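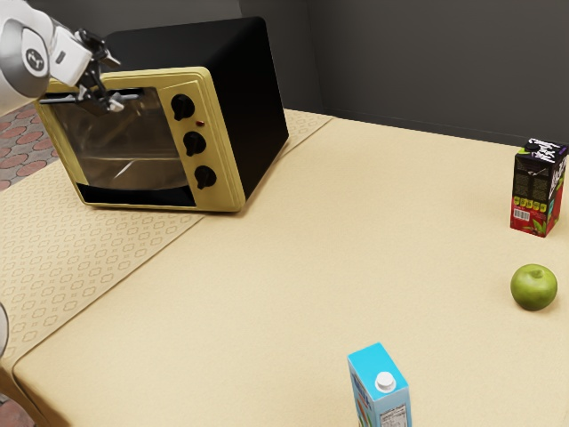
Wulan Krishnan opina que deberíamos dejar de grabar aperturas de puerta y pasar ya a los mandos, que de puertas vamos sobrados. Lo dijo a primera hora, antes de que yo hubiera abierto el registro, y lo repitió en la reunión. Le contesté que miraría los números y que hablábamos por la tarde.

2021-11-09

Los números, entonces. Ayer cerramos con 108 demostraciones de la tarea del hornito en simulación. De esas, Khadija Benjelloun ha revisado todas y ha apartado 18. Los motivos están en la hoja, pero los copio aquí porque la hoja cambia de sitio cada semana: dedos que atraviesan el tirador, episodios en los que el operador se queda parado demasiado tiempo antes de cerrar la pinza, y unos cuantos en los que la puerta se abre sola porque el muelle de la bisagra estaba mal puesto. Estos últimos son culpa mía. Toqué la rigidez de la bisagra en abril para otra tarea y no la devolví a su valor.

Quedan 90 buenas. Wulan tiene razón en que no son pocas. Lo que yo veo al repasarlas es que se parecen mucho entre sí. Casi todas agarran el tirador por el mismo punto y con la muñeca en el mismo ángulo, y eso viene de que las hemos teleoperado entre dos personas, Kipchumba Sang y yo, y cada uno tiene sus manías. Las de Kipchumba son lentas y muy limpias. Las mías son más rápidas y con una corrección al final que no aporta nada y que el modelo va a copiar igual.

Por la mañana hice una tanda de 30 con el horno girado respecto al borde de la mesa. El generador de escenas de Kioko deja variar la orientación dentro de un margen, y hasta ahora lo teníamos casi cerrado para que fuera fácil. Lo abrí más. Con el frente mirando hacia fuera y a un lado, el brazo tiene que entrar por arriba y el antebrazo estorba en la vista de la cámara, así que en varios momentos se trabaja un poco a ciegas. Aprendí a acercarme despacio, cerrar los dedos, esperar un instante y solo entonces tirar. Si se tira mientras la pinza todavía se está cerrando, el contacto baila y el episodio no sirve.

También dejé puestos los objetos de distracción: la manzana verde, el cartón de leche, el zumo. Mutua Mushi preguntó para qué, si la tarea no los toca. Le expliqué que en la primera versión la mesa iba sin nada más y que la política se perdía en cuanto aparecía cualquier cosa nueva. Estuvo de acuerdo, pero pidió que cambiaran de posición entre episodios y no solo entre tandas. Apuntado. Es una línea en el fichero de configuración, creo.

De las 30 me quedo con 21. Nueve fuera: en cinco se me resbaló el tirador y lo volví a coger, y en cuatro el brazo rozó el borde del horno al entrar. Las cinco primeras las he guardado aparte. Khadija dice que un agarre fallado y recuperado puede valer más que uno perfecto, siempre que esté etiquetado como tal. Yo no lo tengo claro. En Puncombe probaron a mezclar recuperaciones con el resto y la política aprendió también a fallar el primer intento, pero allí no las etiquetaban. Se puede probar con un entrenamiento corto, no cuesta mucho.

Comí tarde, en la mesa, arroz de ayer. Llamó Elibariki Mbwambo por lo de los discos. El servidor de Gunix está casi lleno y quiere saber qué se puede borrar. Le dije que las tandas anteriores al cambio de cámara, todas, y que lo demás no lo tocara. Me pidió que se lo mandara por escrito y se lo mandé. Después me entró la duda de si alguna de esas tandas se citaba en el informe de Stestano, y sí, una. Le escribí otra vez para que la dejara. Contestó con un «vale» y nada más, espero que la leyera a tiempo.

Por la tarde, revisión con Khadija. Vimos los episodios a doble velocidad, ella con el teclado y yo con la hoja. Discutimos qué cuenta como puerta abierta. La condición automática salta con un ángulo bastante pequeño y hay episodios que pasan por buenos con la puerta apenas separada. Ella quiere subir el umbral. Yo también, pero si lo subimos ahora hay que volver a pasar el filtro por todo lo anterior y la cuenta de buenas va a bajar. Quedamos en subirlo y en recontar mañana. Mejor ahora que cuando haya el triple.

Otra cosa que salió: las instrucciones en texto. Cada episodio lleva una frase y casi todas son «abre el horno». Hay algunas con «tira de la puerta del hornito» y una, de Kipchumba, que dice «abrir» a secas. Mutua va a redactar una lista de variantes y las asignaremos al azar. Le pedí que no se pusiera literario, la última vez hubo que quitar frases de tres renglones.

Hablé con Wulan a última hora. Le enseñé los agarres superpuestos en una sola gráfica y se veía el montón de puntos todos juntos en la misma zona del tirador - eso la convenció más que lo que yo le contaba. Acordamos dos días más de puertas, con orientaciones abiertas y un tercer operador, y luego los mandos. El tercer operador será ella. No ha teleoperado nunca y dice que así al menos los fallos serán distintos.

Los mandos me preocupan por otra razón. Girar con dos dedos algo tan pequeño, con el modelo de contacto que tenemos, va a dar guerra. Hice una prueba rápida antes de irme con el de arriba y la pinza patinó dos veces sobre el resalte. La tercera giró, pero el horno se desplazó con el giro. Habrá que subirle la masa o fijarlo a la mesa, y fijarlo no me gusta nada.

Pendiente para mañana:
Devolver la rigidez de la bisagra a su valor y anotarlo en la hoja.
Subir el umbral de puerta abierta y volver a pasar el filtro.
Posiciones de los objetos por episodio.
Preparar el puesto para Wulan, con el mando viejo, que es más blando.
Preguntar a Elibariki si borró o no la tanda de Stestano.

Me duele la muñeca derecha. Treinta episodios seguidos son demasiados, mañana paro a la mitad.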